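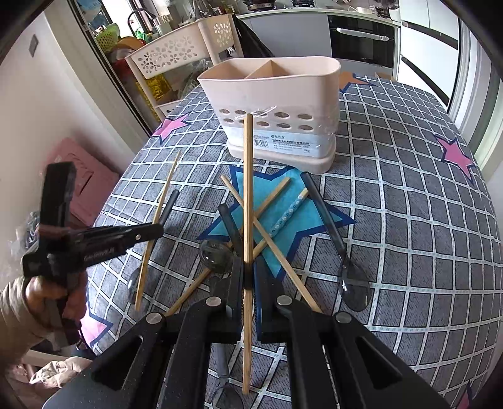

Notebook, Room 201: cutlery holder, loading and drainage
February, started 14:10

Purpose: decide how the shared cutlery at Cernolach is stored between sessions. The flat tray gets returned unsorted. An upright holder with two compartments is under consideration, one side for spoons and the other for chopsticks.

Item: plastic holder, pale, oval rim, internal divider, two rows of holes, base tray underneath. Label on the front. Part of the clear wrap is still on the lower half. Wrap to come off before any test with water, as it may hold water against the wall.

Load: black-handled spoons, wooden chopsticks, one light-blue chopstick. Laid out on and around the star patch on the gray cloth before loading. The cloth is the usual star print. It slides on the bench top if pulled from one side; tape the corners next time.

Notes on handling

The holder weighs little when empty and moves if a spoon catches the rim on the way in. With a few pieces on each side it stays put. Load the spoons first.

Chopsticks laid crosswise in a pile are slow to pick up. The lower one rolls when the upper one is taken. Parallel, with a gap between them, is better. Change the layout sheet to say so.

Spoons go in bowl up. Bowl down was considered and dropped: the bowls nest and the handles all end up leaning on the divider. Chopsticks go in tip up, thick end on the floor of the compartment. 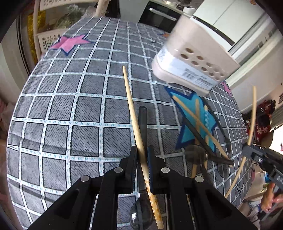

Holder lifted clear of the cloth, wooden sticks below.

The holder should be lifted by both long sides. Lifting by the rim at one end tilts it, and a loaded compartment shifts toward the low side. Also check whether the base tray comes up with the holder or stays behind. Fit is loose on ours. The Orkbridge sheet shows a clip at each end of the tray and I can find neither.

Layout used for the second round: spoons with handles pointing away from the person loading, chopsticks over the star, holder at the back of the cloth. 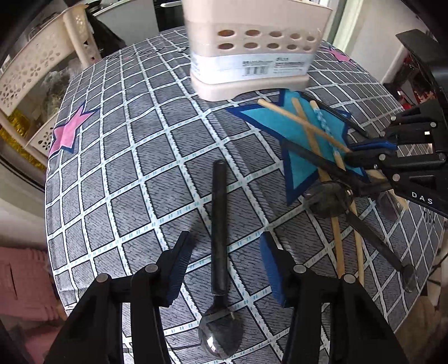 Drainage procedure (not yet run)

1. Remove wrap and wipe the inside of both compartments.
2. Seat the holder on the base tray, on a level surface.
3. Load as above.
4. Pour 100 mL of water over the load, split evenly between the compartments.
5. Wait 10 minutes.
6. Lift the holder off, tip the tray into the cylinder, read the volume.
7. Repeat with the compartments swapped.

Water on the cloth outside the tray is to be recorded separately. Use the bare bench for this, or the cloth will take it up and the figure is lost.

The side holes are high on the wall, so they will do more for air than for water. What matters for draining is the floor of the compartment. Not examined today.
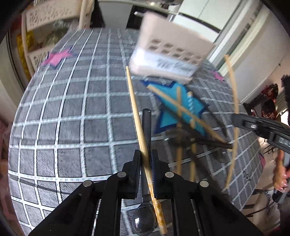
Can wooden and plastic pieces share a compartment?
They can if everything goes in dry, but wood should have its own side when the load comes straight from the sink.

Open items: tape for cloth; revised layout sheet; ask Orkbridge about the tray clips; compare against the older Jõgi rack, which has no divider. Return everything to the Room 201 drawer.

Stopped 15:40.

This site uses cookies to remember your display settings. Accept | Manage preferences

Related entries
Jõgi rack: cleaning and rust check
Drawer inserts, first fitting
Sirnutance dish mat, absorption trial
Room 201 bench cloths: washing and shrinkage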